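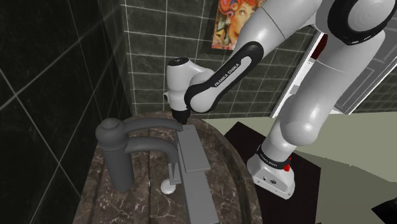 Section 4: Your First Bathroom Scene

Welcome back! If you made it through Section 3, your Plulluvance install opens without errors and you have an arm you can wiggle with the sliders. Now for the fun part, where you get the arm working over a counter (and yes, you will knock things onto the floor, we all did!).

You need a Ranalau club login, the starter folder and a mouse with a wheel. Plan on roughly 25 minutes the first time through.

Loading the room

1. Open the starter folder and double-click the scene file. The tiles and the stone load last, so give them a moment.

2. Type 684 in the seed box and press Enter. Everyone on the team starts from this seed, so Noreen Soomro can open your run on her laptop and get the very same layout.

3. Press Home to send the arm to its start pose.

Note: If the arm sags when you press Play, gravity compensation is off. Turn it on under Arm > Joints and press Home again.

4. Drag the orbit view until the gripper, the faucet and the small gray object on the stone are all in sight. Save that view as View A. You'll come back to it constantly!

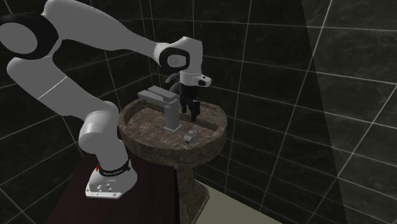 5. Open the gripper all the way with the O key.

6. Lower the arm in small steps with the Page Down key. Tap it, don't hold it!

CAUTION: The faucet is a solid body. If a finger gets pushed into it, the solver can throw the whole arm across the room. Stuart Yeoman has a wonderful recording of this, but please don't add to his collection during team runs.

Lining up the fingers

7. Switch to the wrist view with the W key. Turn the wrist until there is a fingertip on each side of the object, with marble showing past the fingers.

8. Check the gaps. They don't have to match perfectly. A small gap on one side and a very narrow one on the other is fine for a first try.

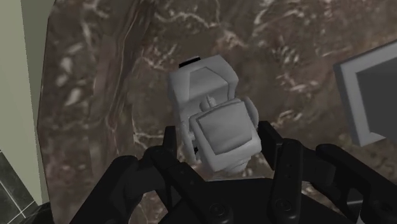

Part 2: Closing and Lifting
2 min read

9. Press C to close. Stop as soon as both contact lights turn green.

10. Tap Page Up and watch the object in View A. If it slides out, press R to reset and go back to step 7.

Note: Grip force is set to 79 in the starter file. Leave it alone until you've had a few clean lifts, then play with it all you like.

11. Save your run with your first name and the seed in the file name, and drop it in the team folder. Shazia Usmani checks the folder before every May practice and loves seeing new ones come in!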